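Riven halts shelf-stocking robots after gripper fault

Riven has stopped all work with its two-armed shelf-stocking robots after one of them failed to release its grip during a trial in Nurnthorpe and pulled a loaded tray out of line.

The fault happened in October, shortly before 11 am, at the company's test room on the Gowda estate. Nobody was hurt. A technician standing on the far side of the display pressed the stop button, and the machine was switched off at the wall a few minutes later.

According to a notice sent to customers, the robot had been told to put down a cabbage and move back. The arm began to move back, but the fingers stayed shut on the rim of the tray. The robot's software recorded the hand as open. It went on pulling for 3 seconds before the stop button was pressed.

"The machine believed it had let go," said Hema Unnithan, head of engineering at Riven. "There is a sensor in the hand that should have told it otherwise, and that sensor was giving an old reading. We should have caught that in the software and we didn't."

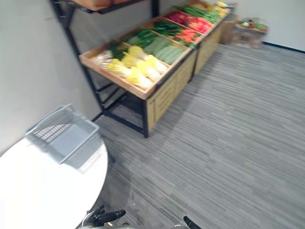 Riven builds the robots for greengrocers and small supermarkets, and has been testing them on fresh produce since the spring. Fruit and vegetables are harder to handle than boxed goods, as they vary in size and bruise easily. The test display is laid out much as a shop would have it, with napa cabbages in the nearest tray and red tomatoes and peppers in the next one along. The wooden rims of the trays are raised, and the company said a hand reaching in for a cabbage can close on the rim as well if it comes in too low.

The hands are made by Drutano, which supplies them to several other robot firms. Drutano said it had been given the logs and was looking at whether the old reading came from the sensor itself or from the cable in the wrist. It has not asked its other customers to stop using the part.

Riven said a check of its records had found 103 earlier cases in which the reading from the hand arrived late, out of 3659 put-downs logged since the trial started. In all of those the fingers had opened as they should, and no alarm was raised.

Pavithra Varma, who runs safety testing at the company, said late readings would now count as a fault. The arm will not be allowed to move away until a fresh reading has come in, and the pulling force will be limited while the hand is near a tray. Staff will also have to stay behind a line on the floor whenever the arms are powered.

Two shops that were due to take a robot before Christmas have been told to expect a delay. Riven would not name them. It said the changes would be tested in Nurnthorpe first, with a run of 459 put-downs, and that any late reading during the run would mean starting again.

The company has reported the fault to its insurer. Drutano expects to finish its own checks next month.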